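Setting Up the Pick Task for the Wrist Camera Unit

Risley Robotics Club, build notes, unit 4
Last updated Tuesday, August 25, 2026

This page covers the wrist camera unit from bench setup through the first recorded run. It assumes the arm is already assembled, homed, and passing the joint check in unit 3. If the joint check fails on any axis, go back and fix that first. The software used is Vumeck, the club build, version 102 or later. Earlier versions drop the gripper position from the log and the files cannot be repaired.

What you need

The arm with the two-finger gripper fitted
The wrist camera and its short cable
A Tondau controller box with its power supply
The club laptop, or your own with Vumeck installed
One flat object to serve as the base
One light object to pick up
Microfiber cloth

Step 1: Clear and clean the table

Remove everything inside the reach of the arm except the base and the pick object. Wipe the tabletop with a dry cloth. Small marks on a light surface can be picked up as features by the tracker, and a few are harmless, but a cluster of them near the base will pull the estimate off. Do not use glass cleaner. It leaves streaks that show up under the overhead lights.

Step 2: Route the camera cable

Run the cable along the outside of the forearm and fasten it at two points, leaving a loose loop at the wrist. Turn the wrist by hand through its full range with the power off. If the loop tightens before the wrist reaches its stop, add slack. Most of the failed runs last December were cable problems that had been logged as software faults.

Step 3: Start the controller

Switch on the Tondau box and wait for the steady light. Open Vumeck and choose Connect. The port number is 3204 unless someone has changed it in the settings file. When the connection is up, the joint values appear in the left panel and update as the arm is moved.

If the values appear but do not update, the controller is in hold mode. Press the hold button once.

Step 4: Check the fingers in view

Open the gripper fully and look at the live view. Both fingertips must be visible, one on each side, with clear table between them. If only one tip shows, the camera bracket has rotated. Loosen the bracket screw a quarter turn, center the view, and tighten it again. Light scuffs on the fingers do not affect the run. Loose tape or peeling pads do, so replace them before going on.

Step 5: Place the base and the object

Set the base flat on the right half of the table and line it up square with the front edge. Part of it may extend out of view. Put the pick object on top, lying across the base, with its full width clear of the fingers at the start pose.

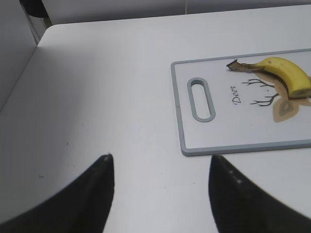

Start pose, gripper open. Banana on the "Deer" cutting board, stem end to the left.

A banana works well as a first object. The color separates easily from a white board, and the curve forces you to think about where to grip. Aim for the thick part of the body and stay away from the stem, which bends under load and lets the fruit swing. A printed pattern on the base is acceptable as long as the mask in Step 6 excludes it.

Step 6: Set the color mask

In the Mask tab, click once on the brightest part of the object. Vumeck proposes a range. Raise the lower saturation limit until the base and the table drop out of the mask completely. For yellow objects under the club lights the limit usually lands at roughly 60. Brown spots and dark ends will fall outside the mask. Leave them out, and turn on Fill Holes so that the spots do not split the object into pieces.

Check that the center marker sits on the body of the object. With a strongly curved object the marker can land just off the inside of the curve. In that case set Center Mode to Surface.

Step 7: Run the approach without closing

Select Dry Run. The arm moves to a point above the object, lowers, pauses, and returns to the start pose. Keep one hand on the stop button. Watch the gap between the lower finger and the base. If a fingertip touches the base, raise the Z offset by two and repeat. Three clean passes in a row are required before the gripper is enabled.

Step 8: Record

Set the grip force to Low, choose Record, and press Start. Name the file with your team name and the run number, for example son_71 for run 71 by team Son. Do not reuse a number after a failed run. Failed runs stay in the folder with the letter F added to the end of the name.

Common problems

The arm stops short of the object. The table height in the settings file is wrong. Measure it again from the arm base plate.

The mask flickers. Somebody is standing between the light and the table, or automatic exposure is on. Turn it off in the Camera tab.

The object slides when the fingers close. The fingers are not centered on it. Repeat Step 7 and correct the wrist angle before raising the grip force.

Copy the finished files to the team folder before shutting down the controller. Unit 5 uses them for the placement exercise.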